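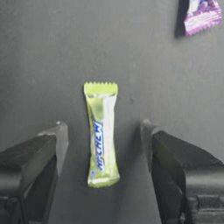 Hi-Chew, green wrapper

Food for the Zenwood 199: what are you carrying?

Reading time: 6 min

Print | E-mail

**gravelpit_gord**
I'm in for the Zenwood 199 this year, my first time at that distance. Longest I've done before is a bit over half that, on pavement, with a coffee stop in the middle. The route sheet shows the first resupply at the Caldeira general store at kilometre 81. Then nothing until the community hall on the far side of the lake.

What do people carry to get to the store? I was planning on gels the whole way and a bottle of Zikel mix on each side. Bag is a Skudia top tube, the small one. Start is 6 a.m. and I'm not fast, so I'll be out there until supper.

**tamarack**
Don't do gels the whole way. I did that my first year and by the afternoon I couldn't look at one. Take a few for the last climb and eat proper food for the rest. I bring boiled potatoes with salt in a sandwich bag, a cheese bun and a couple of fig bars.

The store at Caldeira is fine but small. If you're at the back of the field, the sandwiches will be gone.

**lowgear_lou**
Potatoes are heavy and they go to mush. I've used gels and drink mix on every long ride for years with no trouble. It's a matter of practising with them at home. If your stomach quits, you probably went out too hard.

**tamarack**
I went out at the same pace I always do. Some people's stomachs don't put up with it.

**Rocío Jara**
I help with the start table so I'll answer the store question. They know we're coming and they order extra. Last year there was bread, bananas, chips, chocolate milk and a pot of soup when the last riders came in. The sandwiches had gone by noon, tamarack is right about that. They take cards, but the machine depends on the phone line, so bring cash. $50 is plenty.

Tap is on the left side of the building, behind the propane cage. Please don't fill bottles in the washroom sink, it makes a lineup for the people who need the washroom.

**gravelpit_gord**
Thanks Rocío. Is the hall on the lake stocked or is it just water?

**Rocío Jara**
Water, oranges, salty crackers and whatever squares people have baked. Treat it as water and a bonus.

**pannierman**
I'm with tamarack on the potatoes. Small ones, boiled the night before and left in the fridge. They hold up fine if you don't overcook them. Mine ride in a jersey pocket.

The other thing I'd say is put something in the bag that you like. Peanut butter and honey on white bread, cut in quarters. By the second half you're not hungry and you have to be talked into eating, so it helps if it's something you'd eat at home.

**dustyhubs**
Candy. I always have chewy candy in the top tube bag, the individually wrapped kind. Green first, then purple. You can open one with your teeth on a smooth section. Chocolate is useless by ten in the morning.

**lowgear_lou**
Candy wrappers are the worst litter on that course. I sweep every year and the ditch at the bottom of the powerline section is full of the little things. Gel tabs too, to be fair.

**dustyhubs**
Mine go up the leg of my shorts until the next stop. I've never dropped one that I know of.

**lowgear_lou**
"That I know of."

**pannierman**
He has a point, though so do you. A snack bag with a zipper, one side for food and one side for garbage. The small Skudia has a mesh divider in it that works for this. Gord, yours should have it if it's the newer one. If the zipper pull is a cord it's the newer one.

**gravelpit_gord**
It's a cord, and there is a divider. I'd been keeping a tire lever in there.

**Blagoje Hoxha**
I've finished this one nine times and been pulled off it twice. Both times it was food, and both times it was in the stretch before Caldeira, which people think of as the easy part. It is mostly downhill for the first bit and you're riding in a group and chatting, and you look down and you've been out two hours and had half a bottle.

Set a timer. Mine beeps every 20 minutes. I take a bite of something each time, hungry or not. What it is matters less than people on here make out. I have eaten cold perogies, date squares, gummy things, rice balls with soy sauce, and one year a leftover pork chop.

Where I disagree with Lou is the drink mix. If all your fuel is in the bottles then on a cold day you don't drink and so you don't eat. March is when I do my trial rides for this and it's obvious then. I come home with full bottles.

**lowgear_lou**
That's fair on a cold day. The ride isn't on a cold day.

**Blagoje Hoxha**
It was four degrees at the start the year before last. You had my spare gloves.

**lowgear_lou**
I gave them back.

**tamarack**
Gord, on the Zikel mix, try it at half strength first. The scoop they give you makes it very sweet, to my taste anyway, and after a few hours I want plain water. I do one bottle of mix and one of plain now.

**quietfreewheel**
Another first-timer here, so thanks for asking this. Does anybody carry a sit-down lunch? I was thinking of a wrap and a real break at the store. My partner says if I stop for more than ten minutes my legs will seize.

**pannierman**
I sit down for twenty minutes at Caldeira every year and my legs are no worse than anybody else's. There's a picnic table around back in the shade. Keep your jacket on if it's windy.

**lowgear_lou**
I'd keep it short. The cutoff at the hall isn't generous and a headwind on the lake road will eat up whatever you had in hand. Eat your wrap on the roll if you can manage it.

**Rocío Jara**
The cutoff at the hall is 3:30 p.m. this year, a bit later than it was. The sheet on the website hasn't been updated yet. A proper lunch stop is fine for most people at a steady pace.

**quietfreewheel**
Good to know. Wrap it is.

**gravelpit_gord**
Okay, plan so far. One bottle mix at half strength, one plain. Potatoes and a cheese bun in the pocket. Candy on one side of the bag and garbage on the other. Two gels for the climb after the hall. Timer on the computer. Cash in the saddlebag.

I'm going to try the lot on a shorter loop first and see what I get sick of. Lou, I'll try one ride with only gels as well, so I can say I gave it a go.

**lowgear_lou**
Do that one hungry and on a hilly route or it won't tell you anything. And use two different flavours.

**dustyhubs**
What kind of potatoes, for the potato people? I've only ever had the big russets at home and they fall apart.

**tamarack**
Baby yellows. Skin on. Salt the water more than you think.

**Blagoje Hoxha**
Yellows, yes. Put them in a paper towel inside the bag or they sweat.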